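Home Stories Clubs Archive Contact

The Stain at Dirkby
By Trevor Rudd
May

Sándor Fodor had kept the robot club at Dirkby going for so long that the younger ones believed he had come with the building, and he did nothing to correct them. The county final at Uvby was close now, and the cleaning task was worth 92 points, and so everybody stayed late.
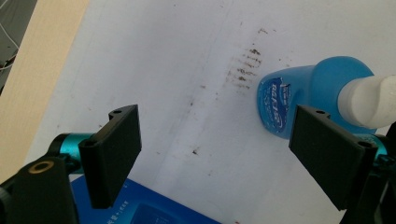 Majimbun was the name they had given their gripper, after an argument that had lasted most of a winter. Sándor was fond of it in the way one is fond of a slow old dog. He watched the black fingers standing open by the blue spray bottle, with the brown marks waiting on the white sheet beyond, and he thought of his mother scrubbing gravy out of a tablecloth and singing to herself.

"Prakarard won't have practised this one," said Ilse, meaning the school across the river.

"Never mind Prakarard," he said kindly. "Mind the bottle." And he put the kettle on again — the biscuits had gone long before — and pulled up a chair beside her.
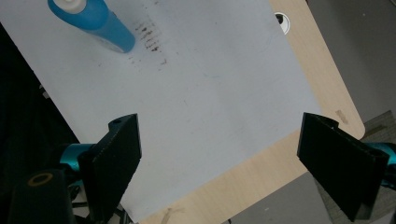 Majimbun, the bottle and the stain.

"Once more?" said Ilse.

"Once more," said Sándor, and passed her a mug.

12 comments | 247 shares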